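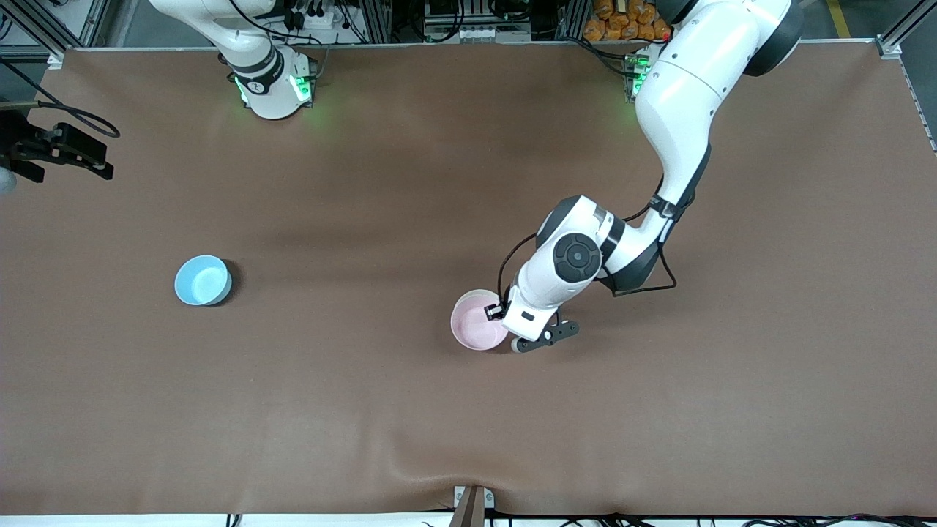 3.2 Cell layout and routine maintenance

The bimanual cell consists of two six-joint arms bolted to a shared table, one power supply per arm, and a single control computer mounted in the rack behind the rear edge. The table is covered with a matte brown sheet. An earlier gloss covering produced highlights that moved with the arms and disturbed the segmentation of light-colored objects. The sheet is not glued down, so that it can be lifted for access to the fasteners under it, and small creases near the front edge are tolerated as long as no object is placed on them at the start of an episode.

Throughout this section, left and right refer to the arms as the controller names them. The overhead camera faces the cell from the front edge with its image rotated, and the left arm therefore enters Figure 2 from the top right, while the base of the right arm is at the top left. This convention caused two wiring errors during commissioning. Both arms are now labeled at the connector as well as in software, and the labels are checked before any cable is reseated.

Figure 2. The cell during the bowl task. The left gripper is at the rim of the pink bowl; the light blue bowl stands apart on the left half of the table. The green light at the right arm's base is visible at the top left.

Cable routing. The gripper cable of each arm runs outside the links. On the left arm it forms a loop along the forearm from the elbow region to the wrist (Figure 2). The length of this loop is the most sensitive mechanical setting in the cell. A short loop pulls on the wrist connector when the last joint approaches its limit, and a long one can catch on objects during low approaches. We set it by hand with the arm folded and then with the arm fully extended, moving the last joint through its whole range in both poses. The cable must not become taut in either pose and must not touch the table when the gripper is lowered to grasp height. The clips are tightened only after both poses have been checked.

Connector failures were the main cause of lost time in the first months of operation. The symptom was a gripper that stopped reporting its position while the arm continued to move normally. Corey Ormsby traced the fault to a cracked crimp at the wrist end of the cable. The original cables were replaced with Cloteck high-flex cables, and each replacement was logged with the episode count of the arm. We adopted a fixed replacement interval of 400 operating hours per cable. Cables removed at this interval are cut open at the wrist end and inspected, and those with damaged strands are recorded separately from those with damage to the jacket only.

Gripper zeroing. The finger position is zeroed at the start of each session. The fingers are driven closed at low current until motion stops, the encoder value is stored, and the fingers are reopened to the full stroke. The stored value is compared with that of the previous session. A shift larger than 4 encoder counts requires the fingers to be removed and the mounting faces cleaned. In nearly every such case the cause was dust or a fragment of tape behind a finger. Loose finger screws produced a different pattern, in which the value changed between consecutive closings within one session.

The sensor module on the gripper housing is removed only when the fingers are changed. Its mounting has a small amount of play, and removal invalidates the hand-eye calibration of that arm. The calibration routine uses a printed Navaratnam target placed at marked positions on the sheet. After calibration, the gripper is lowered to a reference point on the table and the height error is recorded. We accept an error of up to 2 mm. This limit follows from the rim grasp, in which one finger must pass inside the bowl and the other outside it. Larger errors led to contact between the fingertip and the top of the rim, and the bowl was pushed away before the fingers closed.

Base mounting. The base bolts are checked monthly with a torque wrench. The check in April found one loose bolt on the right arm, which had appeared in the data as a slow drift in the placement position. Trudy Kingi and Heather Nepia repeated the reference measurements after the bolt was tightened and found that the drift did not return. Episodes recorded between the previous check and the repair were flagged, and they are excluded from the results in Section 4.

Recovery after a stop. When a joint exceeds its torque limit, both arms are stopped together. The operator supports the affected arm before releasing the brakes, moves it clear of the objects, and inspects the cable loop before power is restored. The arms are then homed one after the other, the left arm first. Restarting both at once was abandoned after a collision between the forearms during homing. The cause of every stop is entered in the maintenance log, and an episode that contains a stop is discarded in full.

After these procedures were in place, 1569 episodes were recorded with the same pair of fingers on each gripper. The maintenance log is released with the data, with entries indexed by arm and by episode.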